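Limard Residents' Forum on Aging and Local Services
Minutes of the December meeting

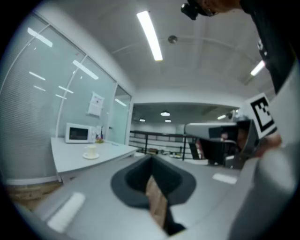 The meeting opened at 6:30 p.m. with Frauke Voß in the chair and Bogdan Bălan taking notes. Forty-seven signed in. Apologies were received from the Modside day center.

1. Minutes of the last meeting
Accepted with one correction. Item 4 said the county "will" restore the Grasumard evening bus. What the county's letter said was that it "hopes to explore" restoring it. Several members felt the difference mattered.

2. The Modside day center
The chair read out the operator's reply to our letter. It says opening hours will be "reshaped around demand." F. Voß asked what demand had been measured, and when. The reply doesn't say. A member whose mother attends said the center was full on every morning she had dropped her off since summer, and she had never seen anyone with a clipboard. B. Bălan said a cut was a cut whatever it was called. The chair asked that this be minuted, and it is.

Agreed: write again, asking for attendance figures by session and the date the decision was made. No meeting with the operator until those arrive.

3. "Growing Older in Limard" survey
Results were presented by B. Bălan. 400 forms went out and 172 came back. The headline in the draft report is that most older residents are "satisfied with local support." B. Bălan pointed out that the forms were handed out at the library and the Modside center, so the people answering were already getting out of the house. Those who can't get out were not asked.

There was a long discussion. One member thought we should publish anyway, as the county will ignore us with or without good numbers. Another objected to question 9, which asks whether people feel "empowered," and said she had left it blank because she didn't know what it meant. Of the returned forms, 41 left the same question blank.

Agreed: the report goes out without the headline, with a paragraph on who was missed. Question 9 to be dropped from any future survey.

4. Pop visiting scheme
Pop has offered to run a weekly phone call for people living alone, free for the first six months. F. Voß asked what it would cost in month seven. Pop's leaflet is silent on this. It was also unclear whether the caller would be the same person each week. Two members who had tried similar schemes elsewhere said it was somebody new every time and they gave up explaining themselves.

A proposal to endorse the scheme was not carried. A proposal to ask Pop for its prices in writing was carried with one against.

5. Grasumard evening bus
No news. The county's last message promised an update "in due course." The chair noted that this is the third message to use the phrase.

6. Any other business
The bench outside the Grasumard pharmacy is still missing its back. Reported in spring, reported again in September. B. Bălan to report it a third time and keep a copy.

A request for a larger typeface on the agenda was agreed to at once.

Actions
F. Voß: second letter to the Modside operator; letter to Pop.
B. Bălan: revised survey report, to be circulated before the next meeting; pharmacy bench.

The meeting closed at 8:10 p.m.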